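3.2 Surfaces and small articles

Storage habits were recorded at Codthorpe and Droltitz during July. The present section deals with the stone-patterned work surface and the articles kept on it. Figure 4 gives three views of the same bay. 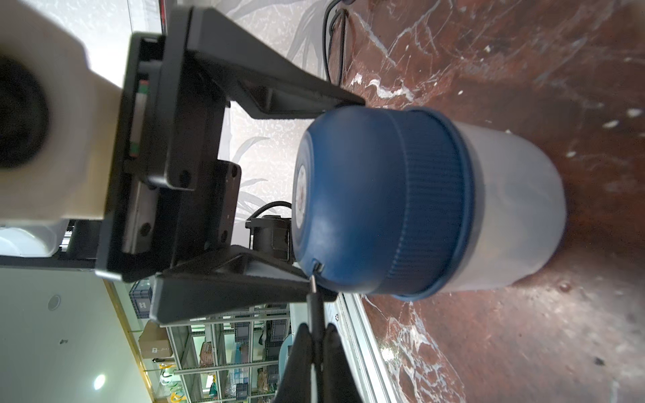
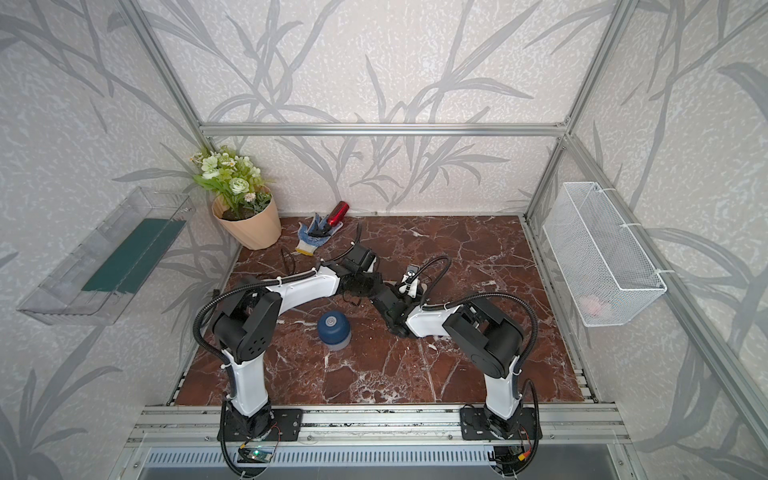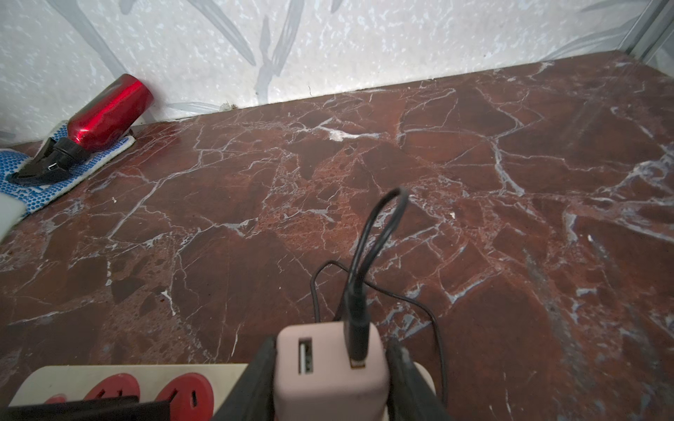
Figure 4. The bay with the brown to reddish-brown marble-patterned surface.

Articles left on a shared surface were coded by whether they had a fixed place, following the Kutix scheme. Of the 37 articles coded across both sites, 22 had none. Gloves were a recurrent case. In the second view of Figure 4 a white glove with blue coated fingertips lies on the floor panel to the right of the flowerpot, and was coded as unplaced — the wire mesh basket on the right wall counts as storage, the open panel does not. Capped containers were coded separately, upright or lying, with the closure noted. Artificial flowers were treated as decoration and excluded from the totals. Veined surfaces proved slower to code than plain ones, as small marks were easily confused with the pattern, and a second pass was made for these under the Simiyu protocol.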